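Kitchen tips I brought home from the robot open day

Went to the Rudton open day Wednesday. Free coffee, long line, two robot kitchens going - one real, one on a big screen. Wanted to see the robots, came home with a page of notes on my own kitchen. Typing these up fast before I lose the paper.

Clear a landing spot first

The demo people kept saying it. Before the arm gets anything, there has to be an open place for it to go. I do the opposite, pull the hot pan out and THEN look for somewhere to put it. Now I clear one patch of counter before I turn anything on. Size of a dinner plate, plus a bit.

Handles in, sticks in

Real arm (they call it Pino) bumped a spoon handle hanging off the edge and the whole bowl went. Soup, luckily cold. So: pan handles turned in, spoons flat, skewers laid all the way on the plate.

Same place every time

Salt on the left, oil next to it, towel on its hook. The Wondero folks at the next table had tape marks on their counter for every item. I put down 2 bits of tape at home, one for the cutting board, one for the kettle. Looks silly. Works tho.

Slow down at the end

Fast across, slow for the last inch. The guy running the demo said most spills happen at the set-down. Tried it with full mugs. Yep.

Practice empty

They told us the software had done 2,000 practice runs before the real arm touched a dish. You do not need 2,000. But a new pan, a new rack, a heavy lid - do the move once cold with nothing in it. Found out my big roasting pan doesnt clear the oven door that way. Better cold than at 400 degrees.

Skewers

Asked about these because mine always spin. Flat ones or two thin ones side by side. Leave a bare end long enough to grab. Use tongs on the food, not the tip of the stick. Soak wooden ones, half an hour is plenty.

Rolls in the toaster oven

- Middle of the oven, not up by the element.
- Small rolls go fast, set a timer. Mine take 8 minutes from frozen.
- Crumbs out when its cold and unplugged.
- Keep the cord well away from the door.

Door down means hands off

A toaster oven door that folds down sits right where your forearm wants to go. Shut it before you reach past. I have the burn mark to prove it. On the screen kitchen the arm was going past the open toaster oven to get to the skewer plate and I winced the whole time.
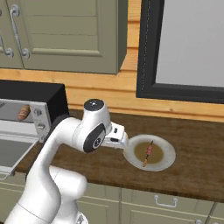 Wipe as you go, but wipe with the grain

From the Dauda stand, they do wood counters. Damp cloth, along the grain, then dry right away. Oil when water stops beading. Dont leave a wet plate sitting overnight, it leaves a ring. Dark wood hides it for a while and then one day it dosen't.

If you go next time

Get there before 10, parking lot fills up. They said 700 people came through last time and I belive it. Bring a pen, the ones on the tables were gone by lunch. Kids can press the stop button on Pino, mine did it twice.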